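Teaching a planner to change its mind

Anoma Patwary talks fast, and she talks with her hands, and when I asked her what a motion planner does she picked up my coffee and put it down again in three different ways.

"All of those are the same task," she said. "Coffee goes from there to here. But the first one, if somebody bumps my elbow, I spill it. The second one I can't see what I'm doing because my own arm is in the way. The third one is fine. A planner has to know that the third one is fine, and it has to know it before my hand starts moving."

Patwary leads the planning work on Jiduveo, the software that the small robotics company Makris has been building for its tabletop arms. She came over from Itier, where she wrote route schedulers for warehouse carts, and she still thinks of grasping as a traffic problem. "Fingers want to be in the same place as the thing you're picking up. That's a collision, right? You've spent your whole career avoiding collisions and now you have to ask for one, very politely, at a particular speed."

The version of Jiduveo that the team started with did all its thinking up front. The camera took a look at the table, the software worked out a path, and the arm followed it to the end with its eyes more or less shut. For blocks and boxes it was good enough. Then, in March, they moved on to food.

"Oh, food is wonderful," she said, and she clearly means it. "A block is the same block every time. No two bread rolls are the same! One is flat on the bottom, one has a lump, one is soft on the side where it touched its neighbor in the oven. You can have a beautiful 3D model of a roll and the moment you squeeze it the model is wrong."

The new version keeps planning while the arm is moving. It makes a short plan, starts on it, looks again through the wrist camera, and makes another. On the current setup that happens 20 times a second. Most of those new plans are nearly identical to the one before, and Patwary is happy with that. What she cares about is the few that aren't.

"You're coming down, and the roll has shifted a little, and you watch the fingers sort of drift over to meet it. No stopping and starting. The first time it worked I made everybody come and look. It was a dinner roll. I was calling people out of meetings for a dinner roll."

Getting there took a lot of dull work on timing. If the camera picture arrives late, the planner is reacting to where the roll used to be, and the arm begins to wobble as it chases old news. The team wrote a logging tool, which they call Vorkberg, that stamps every picture, plan and motor command with the same clock and lets you scroll through a grasp one step at a time.

"I'd tell anyone starting out to build that first," Patwary said. "We built it fourth or fifth. I lost weeks to a delay of 87 milliseconds that was sitting in a piece of code I'd written myself and was quite proud of." She laughed. "Vorkberg found it in an afternoon."

They now have 1,384 logged grasps, and she reads the bad ones for pleasure, the way other people read restaurant reviews. Of these, 261 are tagged "squeeze," meaning that the finger force ended up higher than the planner had asked for. It's the biggest group and the one she is working on now. A gripper with hard finger pads can't feel much, so the software has to guess at softness from how the motor current rises as the fingers close. Her latest idea is to let the planner treat that guess as one more thing that can change along the way, just like position.

"At the moment it decides how hard to hold, and then it holds. But when you or I pick up a roll we're finding out what it's like while we do it. I want the force to be part of the plan, and I want the plan to be allowed to be wrong for a moment and then get better."

I asked whether it would work on a ripe tomato. She thought about it for longer than she had thought about any of my other questions.

"Ask me again after 7th October," she said. "We've got the next release then. I'd do a peach today, if it was a firm one."
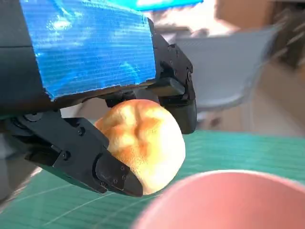
A bread roll held between the two fingers of the gripper, over the green cutting mat.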